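2023-12-30, kefir bench

Opened the last of the Gavley dehydrated milk kefir grains today. One packet into a cup of whole milk, cloth lid, left on the shelf over the radiator. The Gusanham packets are still sealed and can wait until the first lot is settled.

The older jar (Drivusard grains, going since August) was strained this morning. Grains weighed 252 g after draining, too much for the jar they are in. Split them into 3 jars and put the smallest one in the fridge in fresh milk as the backup. Please don't rinse that one. Last time somebody used tap water and it sulked for a week.

Batch from the two-liter jar came out thin, with whey at the bottom. I think it sat too long – I set it up before lunch Thursday and forgot it. Taste is fine, on the sharp side. Strained it through muslin for soft cheese and kept the whey for the pickle crock.

Milk total for the year from the receipts is 3,513 liters, of which 1,006 went to kefir. The rest was yogurt and the cheese trials.

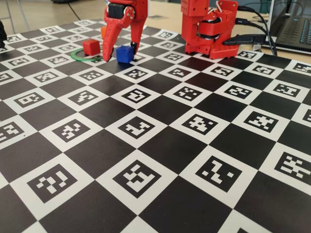
Still to do: check the new Gavley jar tomorrow morning and change the milk whether it has set or not. Order more muslin from Shukla. Label the fridge jar properly, the tape is coming off again. Try the water grains with brown sugar once there is a free shelf.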